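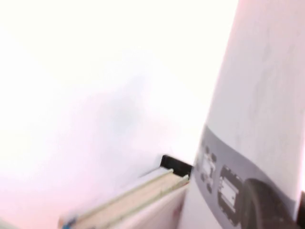 Control band of a pale device, with buttons, a framed rectangular panel and a dark round fitting.

A control band is the strip of an appliance's body on which its buttons, dials and display are gathered, usually in a colour that sets it apart from the rest of the housing. The term covers both flat panels and the wraparound kind fitted to rounded or upright bodies. In the trade it is also called a fascia, chiefly by people who charge for replacing one.

Layout

The customary arrangement has three elements: a cluster of small buttons, a rectangular window and a larger round control. Button clusters are often set in a ring, a pattern that implies up, down, left and right whether or not the appliance has anywhere to go. The window may hold a screen or a printed label, and on older units the two can be hard to tell apart until the power is on. Round fittings are most often knobs, although caps and covers of a similar shape are common enough to have been twisted hopefully by a good many owners.

Colour

Grey on white is the standard combination. The grey marks the area to be touched and is kinder to fingerprints, while the white body records them faithfully. The designer Jiahui Pan, in a catalogue essay for the Cullinane appliance collection, called it "the colour of a decision postponed". Brurken offered its Lanora range in 24 body colours for a time and supplied all of them with the same grey band.

History

Early domestic appliances had a single switch, and many had only a plug. Bands appeared once makers had more functions than places to put them. The Maltlow upright models carried 8 buttons, of which the manual explained five. A revised manual issued in November of the following year explained six, having renamed one of the others.

Care and cleaning

Bands are wiped with a soft cloth, barely damp, and never sprayed directly. Grime favours the join between band and body and the recess around a framed window, where a dry cotton bud is the usual tool. Scouring pads will remove the marks, then the symbols, and in time the owner's knowledge of which button is which. Replacement overlays for Lanora bands were sold in packs of 100 to repairers and not at all to householders, a policy withdrawn on 1 Sep 2018 along with the overlays.

See also

Fascia (appliances)
Rotary knob
Instruction manual
Small appliance repair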